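搜索手册内容…… 搜索

分享 203 评论 6

第 4 章 处理器与内存的安装和更换

适用机型:Cakstead 628 单路工作站
编写:Shagufta Dhanial
修订日期:2019年7月7日

本章说明如何打开机箱、取下散热器、更换处理器、安装内存以及装回后的检查。硬盘和扩展卡见第 5 章,电源见第 6 章。如果只加内存,不换处理器,做完 4.2 以后可以直接看 4.6,散热器不用拆。

4.1 开始之前

需要准备的工具和材料:

- 2 号十字螺丝刀,杆长最好在 150 毫米以上
- 防静电手环,或防静电垫
- 无绒擦拭布
- 浓度 90% 以上的异丙醇
- 导热硅脂。随机附带的 Cindik 导热硅脂一支可供两次安装
- 小盒子或磁性托盘,放螺丝用
- 手电筒或头灯

螺丝刀的刀头不要用磨损过的。散热器的四颗螺丝带弹簧,需要向下压着拧,刀头打滑容易划伤旁边的线路。

工作台要平,面积至少放得下机箱和拆下来的侧板。机箱放倒后底面朝下的一侧是光滑的金属侧壁,台面上有沙粒或铁屑会把漆面划花,先擦一遍。地毯上不要操作。

兼容性方面,请先在标签上核对处理器和内存的型号,再与附录 B 的清单对照。清单里没有的型号不一定不能用,但 Stimau 服务中心不受理由此产生的开机问题。处理器换成较新的型号之前,固件应先升级到 3.75 以上的版本,升级要在旧处理器还装着的时候做。换完再升级就晚了,机器可能点不亮。

小心:刚关机的散热器温度较高。请断电放置 15 分钟后再触碰。

小心:机箱内部的金属边缘已做卷边处理,但扩展卡挡板附近仍有较锋利的地方。

4.2 断电和打开侧板

1. 保存文件,从操作系统正常关机。不要长按电源键强制关机。

2. 把机箱后面的电源开关拨到“O”,拔下电源线。

3. 按住前面板的电源键 5 秒,放掉残余电量。主板上的待机指示灯应当熄灭。如果还亮着,检查是否有其他带供电的设备仍连在 USB 接口上,例如自带电源的集线器。

4. 拔下显示器、键盘、网线和其他外部线缆。接口较多的,可以先用纸胶带做个标记。

5. 把机箱放倒,可开启的侧板朝上。装满硬盘的机箱比较重,建议两个人搬。

6. 拧下侧板后缘的两颗手拧螺丝,侧板向后推 20 毫米左右,再向上提起。

7. 戴好防静电手环,夹子夹在机箱没有喷漆的金属部位上。没有手环时,每次伸手进机箱之前先触摸一下机箱金属框架。

注意:侧板推不动时不要用螺丝刀撬。先看锁扣是否处于锁定位置,锁扣在侧板后上角,钥匙与保修卡放在同一个袋子里。

4.3 取下导风罩和散热器

1. 导风罩盖在散热器和内存上方,两侧各有一个卡扣。同时向内按,垂直提起。

2. 拔下散热器风扇的插头。插头上有防呆凸起,捏住塑料部分拔,不要拉线。

3. 按散热器顶部标注的 4-3-2-1 的顺序松开四颗螺丝。每颗先松两圈,轮流进行,直到四颗都脱离底座。螺丝有挡圈,不会从散热器上掉下来。

4. 双手握住散热器两侧,左右轻轻扭转几度,感觉松动以后再垂直向上提。

小心:不要直接硬拔。旧硅脂干结后粘力很大,硬拔可能带动处理器,使插座里的触点弯曲。扭不动时,装回风扇插头,重新通电让机器在固件界面里运行几分钟,断电后再试一次。这样做之前先把四颗螺丝按原来的力度拧回去。

5. 散热器翻过来放,底面朝上,放在干净的布上。

6. 用擦拭布蘸少量异丙醇,把散热器底面的旧硅脂擦掉。擦的时候由外往里,免得越抹越开。处理器上盖的旧硅脂先不要擦,等处理器取出后在台面上擦。

4.4 取出处理器

1. 找到插座旁边的压杆。压杆向下按,再向外侧移开,让它脱出卡钩,然后慢慢抬起。

2. 压杆抬到底之后,金属压板会松开。捏住压板的折边把它掀到直立位置。压板应当自己立得住。

3. 用拇指和食指捏住处理器绿色基板的两条对边,垂直提起。指尖不要伸到基板下面。

4. 取出的处理器放进原包装的托盘,或者触点朝上放在防静电垫上。

5. 用擦拭布和异丙醇清洁上盖。液体不要多,不能流到基板背面。

6. 如果暂时不装新的处理器,请立即把黑色塑料保护盖扣回插座。保护盖是随机附件,建议长期保留。寄回 Stimau 维修的主板如果没有保护盖,不在保修范围内。

小心:插座里的触针很细,碰一下就可能弯。不要用布、棉签或毛刷清理插座内部。落进灰尘时,把机箱立起来,用手动气吹从侧面轻吹。压缩空气罐会喷出液体,不要用。

注意:压板铰链的横梁上有两颗银色螺丝,一边一颗。这两颗螺丝固定的是整个支架,更换处理器时不用动。误松过的话,要用扭力螺丝刀按附录 C 的数值重新拧紧。

4.5 装入处理器

1. 打开新处理器的包装,同样只捏基板边缘。检查背面触点有没有指印或异物。有指印时用异丙醇擦净,晾干 2 分钟。

2. 处理器基板一角有三角标记,插座对应的角上也有。两个标记对齐。

3. 再看基板两边的缺口,应当与插座内侧的凸点相对。三角标记对上了而缺口对不上,多半是型号不符,停下来核对附录 B。

4. 把处理器垂直放下,靠自身重量落到位。不要推,也不要来回挪。

5. 用手电筒从侧面照一下,四边与插座边框的间隙应当均匀,高度一致。翘起一角就拿出来重放。

6. 确认平整以后再放下压板。压板前缘要先压到位,再按下压杆,把压杆卡回卡钩。压杆按下去需要一定的力,快到底时会有轻微的摩擦声,属正常现象。

小心:压板直立时不要在它上方递东西,也不要把工具搁在机箱边上。处理器露在外面,一颗掉下来的螺丝就能伤到插座。

先装内存还是先扣压板都可以。Papadakis 维护课程里教的是先扣压板再装内存,新手照这个次序做比较稳妥。
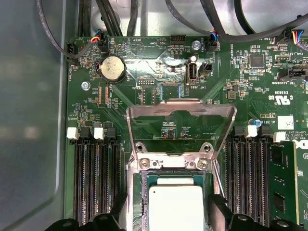

阅读时间:6 分钟

图 4-1 处理器已放入插座,压板直立,尚未扣下。左侧四条内存插槽全部空着,最右边的插槽里立着一条内存。

4.6 内存插槽的编号和安装次序

内存插槽分成两组,处理器插座左右各一组。按图 4-1 的方向,从左往右编号:左边一组是 1 到 4,右边一组是 5 到 8。插槽本身都是黑色,上端的锁扣黑白相间,两组都是这样。数插槽时可以借锁扣的颜色帮忙,隔着线缆也不容易数错。

安装次序如下:

装一条:插槽 8
装两条:插槽 8、1
装四条:插槽 8、1、6、3
装六条:插槽 8、1、6、3、7、2
装八条:全部插槽

不建议装三条、五条或七条。机器能启动,但内存会降到较低的工作模式,开机自检时提示代码 203。这个提示不影响使用,补齐以后自动消失。

所有内存应为同一容量、同一速率。不同速率混装时,全部按最慢的一条运行。带寄存器的内存和不带寄存器的内存不能混装,混装后机器不启动。

4.7 插入内存

1. 断电状态再确认一遍,待机指示灯应当是熄灭的。

2. 把要用的插槽的锁扣向外扳开。用指尖扳,不要用螺丝刀。

3. 捏住内存条的两端取出。手不要碰金色触点,也不要捏黑色芯片。

4. 内存条底边有一个缺口,不在正中间。把缺口对准插槽里的隔断。方向不对时是插不下去的,转 180 度再对。

5. 让内存条两端落进插槽两头的导槽,保持垂直。

6. 两个拇指分别按住两端,用同样的力向下压,直到锁扣合上,卡进内存条侧面的凹口。

7. 从侧面看,内存条上边应当与主板平行,金色触点基本看不见。一头高一头低时,取出来重插。

8. 按 4.6 的次序装其余各条。先装靠近处理器插座的几条再装外侧的,手会比较好放;次序只决定最终用哪些插槽,先后插哪一条没有影响。

小心:压内存时主板会有轻微弯曲。弯曲明显时停下,检查主板下面的支撑柱有没有缺失。

取出内存时,先扳开锁扣,内存条会弹起一点,再捏住两端垂直拔出。锁扣没有完全打开就拔,会折断锁扣。锁扣不单独供应。

4.8 涂硅脂和装回散热器

1. 确认压板已经扣下,压杆在卡钩里。

2. 在处理器上盖的中央挤一粒豌豆大小的硅脂。不需要抹开,散热器压下去时会自行摊平。Cindik 硅脂存放在低温处会变稠,在室温下放一会儿再挤。

3. 散热器底面如有保护膜,撕掉。这一步漏掉的情况每年都有,表现是开机几分钟后过热关机。

4. 看好风向。风扇一侧朝机箱前部,箭头指向后部。

5. 四颗螺丝对准底座的螺孔,垂直放下散热器。放下以后尽量不要再挪动。需要挪动较多时,取下来擦净,重新涂硅脂。

6. 按 1-2-3-4 的顺序,每颗先拧两圈,轮流拧到底。拧到螺丝停住即可,不要再加力。

7. 插好风扇插头,位置在主板上标有 CPU_FAN 的地方。线缆理到旁边,不要搭在风扇叶片上。

8. 装回导风罩,两侧卡扣都要听到响声。导风罩合不上,通常是某条内存没有插到底,回到 4.7 第 7 步检查。

4.9 通电检查

1. 清点螺丝和工具,机箱内不能有遗留物。

2. 侧板先不装。接上电源线、显示器和键盘,打开后面的电源开关。

3. 按电源键。更换处理器或内存之后的第一次开机,屏幕可能有几分钟没有画面,风扇会转速忽高忽低,中间可能自动重启一到两次。这是在重新检测内存,不要断电。

4. 看到标志画面后按 F2 进入固件设置。在“系统信息”页核对处理器型号、内存总容量和每条插槽的状态。

5. 打开“硬件监控”页,放置 10 分钟,观察处理器温度。空闲温度持续上升、不能稳定的,关机重新检查散热器。

6. 保存设置并退出。启动操作系统,运行一遍附带的内存测试程序。全部容量测一遍时间较长,可以放着过夜。

7. 没有问题后关机断电,装回侧板,拧紧两颗手拧螺丝,把机箱立起来,接回外部线缆。

注意:更换处理器后,固件里的日期和启动顺序可能恢复为默认值。原来启用了磁盘加密的,第一次启动时会要求输入恢复密钥,请事先准备好。

4.10 常见情况

按电源键没有任何反应
检查后面的电源开关和电源线。检查主板供电插头是否在操作过程中被碰松,尤其是靠近处理器插座的那一个。

风扇转,超过 10 分钟仍没有画面
断电,只在插槽 8 保留一条内存,再试。能启动的话,逐条加回去,找出有问题的一条。仍不能启动,取下散热器,检查处理器是否放平,插座触针有没有弯曲。触针弯曲请不要自行修复。

内存总容量比实际少
看“系统信息”页里哪条插槽显示为空。把那一条取出,用异丙醇擦拭金色触点,晾干再插。换到别的插槽仍不识别,是内存条的问题;换一条好的内存到原来的插槽也不识别,可能是处理器压得不均匀,先按 4.3 和 4.8 重装散热器。

自检提示代码 375
处理器风扇没有转速信号。检查风扇插头是否插在 CPU_FAN 上,有没有插偏一针。

开机后几分钟自动关机
多为散热器没有压紧,或底面保护膜没有撕。参见 4.8。

机器能用,但比以前吵
导风罩没有装好,或者线缆碰到风扇。另外,换用功耗较高的处理器后风扇转速本来就会升高,可以在“硬件监控”页里改用静音曲线。静音曲线下不建议长时间满载运行。

4.11 拆下部件的存放

换下来的处理器装回托盘,盖好盖子,放进防静电袋。内存条一条一袋,不要叠在一起用橡皮筋捆。袋子上写明型号、拆下日期和原来所在的插槽编号,日后要排查故障时用得着。

送修时请把原有部件一起寄来,并附上服务单。服务单在手册最后一页,可以复印。填写机器序列号时注意区分字母 O 和数字 0,序列号贴在机箱背面。

上一节:第 3 章 固件升级
下一节:第 5 章 硬盘和扩展卡

联系我们 | Stimau 服务中心 | 版权所有 © 2019 Stimau | 返回顶部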